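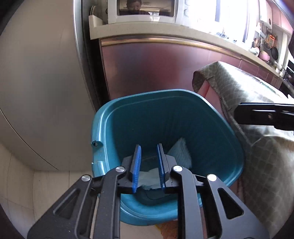 Fig. 1. Hand-held gripper over the teal bin, kitchen site, fingers open.

Notebook entry, April. Entered by K. Alvarado; read by Y. Millet.

Subject: Bin retrieval, effect of finger pad visibility on the grasp-point labels.

Purpose. To determine whether labels drawn from the wrist camera remain usable when the target lies at the bottom of a deep container. The earlier Musent set was recorded on open tabletops and does not address this case.

Method. Demonstrations were collected with the hand-held unit, blue textured pads fitted on both fingers. The operator lowers the open fingers into the bin, closes on one piece of discarded material, lifts it clear of the rim and releases it. Bin contents are rearranged by hand between demonstrations. A total of 299 demonstrations were accepted. Of these, 20 were held out for checking and were labeled separately by both of us.

The frame in Fig. 1 was selected as the reference for the labeling guide. The crumpled pale piece is visible between the pads and is to be marked as the target. The folded piece against the wall, behind the right finger, is to be marked as secondary even though it stands nearer to one pad.

Results. On the held-out set, our grasp points disagreed in 12 demonstrations. All 12 involved a folded piece resting against the bin wall. Y. Millet had marked the upper point of the fold; I had marked the middle of the visible face. The guide did not specify either. No disagreement was recorded for crumpled pieces on the bottom.

Glare on the rim was also reviewed. The Kolley segmenter assigned the bright highlights to the target class in 2 held-out demonstrations. The inner walls caused no such errors.

Action. Section on folded material to be rewritten: mark the upper point where it is visible, otherwise leave unlabeled. The held-out set is to be relabeled under the new wording before any training run on Cimico. Rim mask to be requested from the Kuo group. Pads remain unchanged until relabeling is complete.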